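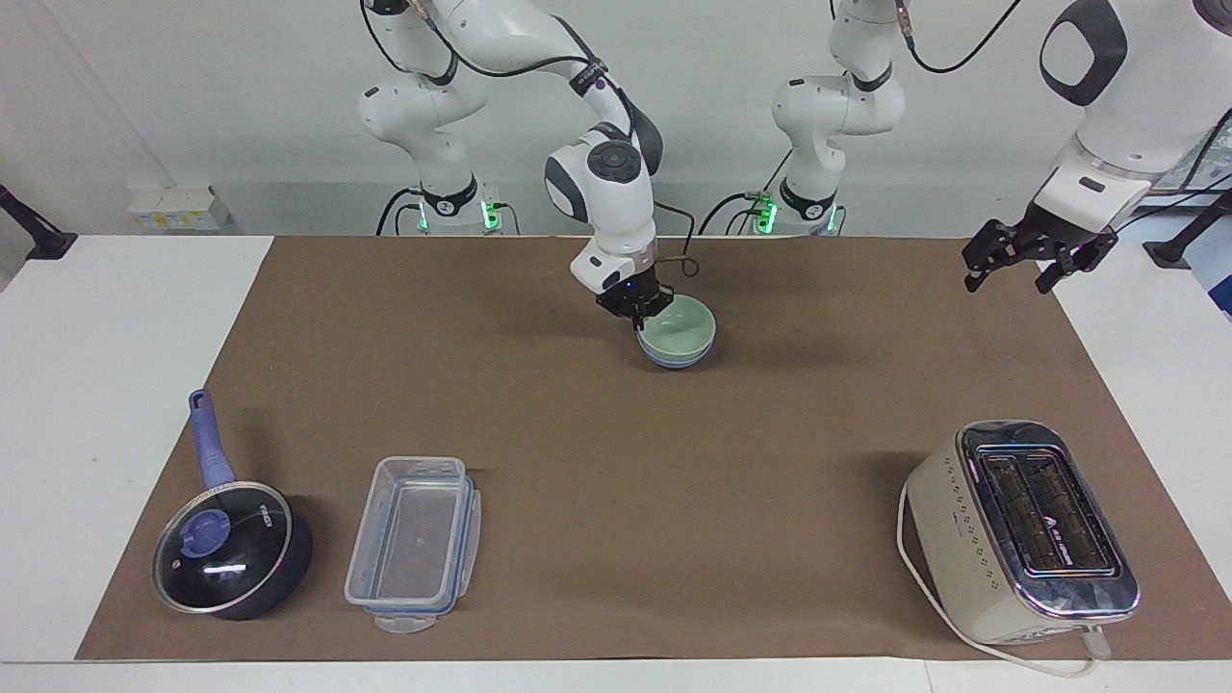 Kitchen Resetter, part-time
Begum Kitchens, Jadar Street

We rent out small kitchens by the half day to people who cook for a living, people who would like to, and people whose landlord has taken away the stove. They leave. The pans, the bowls, the food containers and the toaster stay behind, usually in places where no toaster has any business being. We need someone to put it all back.

The job is 30 hours a week, mornings mostly, with one late shift that we take turns at and complain about equally.

What you'll do:
Wash, dry and shelve whatever the last renter used, plus whatever they say they didn't use.
Match lids to saucepans. Glass lids go back on their own pans, and "it sort of fits" is not a match.
Match lids to plastic containers. We know. Do what you can.
Empty the crumb tray in the toaster. Yes, it has one.
Stack bowls by size and put chipped ones in the crate by the back door.
Wipe down the tables and lay fresh brown paper for the next booking.
Keep the shelf list up to date. It has 1,872 items on it, and 733 of them are spoons.

What we're looking for:
You can lift a full crate of pans and set it down quietly — the bakery downstairs has feelings about noise. You notice when a bowl has gone missing. You can tell a grown adult that the whisk belongs to us and stay friendly while they take it out of their bag. Kitchen experience is nice. A tidy kitchen of your own isn't required, and Colm Daly, who runs the mornings, would prefer you didn't ask about his.

What you get:
Paid training for 2 weeks with Yupin Jaidee, a locker that closes, lunch on shift, and first pick of the chipped bowls.

To apply, send a page about yourself to Daranee Kamolrat at the front desk, or drop it off in person before 3 May 2018. Please include one reference and the hours you can't work. No cover letters about your passion for cookware.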